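Wrist camera or overhead camera for picking bottles off a shelf?

Posted by Khanyisile Lekota

I'm comparing two grippers on the same arm this October, a two-finger linkage one from Vistitov and a plain parallel one from Rurnora. Both get the same job, which is reaching into shelves of bottled drinks. My trouble is the camera. With it down at the wrist I get a great look at the fingertips, but the linkages fan out across the bottom of the picture and I keep wondering how much they cost me. Would you mask them out, move the mount or give up and hang a camera overhead?

One view from the wrist, fingers closed, table in front and the shelves behind it:

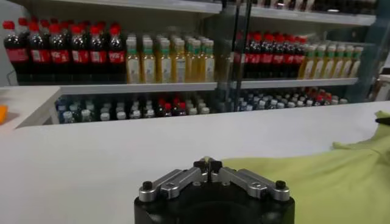

Trevdale Robotics Club – Arms & Grippers Help

The colas with the red caps are easy, my detector loves them. The pale yellow ones are fine too, until they're behind the glass panel and go a bit hazy, and then my scores drop like a stone. Same story with both grippers, so I don't think it's the fingers.

Oldřich Tóth

Keep the wrist camera! Overhead you'd be staring at caps and the top shelf board, and the lower rows would be gone. Mask the linkages, but make a separate mask for open and closed (they move, and one mask will eat pixels you need). I ran 803 grasps on a Yazıcı arm with 2 masks and never touched the mount. For the glass, try a polarizing filter before you retrain anything. Mine helped a lot – not on every angle, though.

Kanako Minami

what he said about masks. also is your exposure locked? mine wasn't, lost 3 evenings to it

Khanyisile Oosthuizen

I'd tilt the mount up 13 degrees and be done with it. Never used that Vistitov one myself.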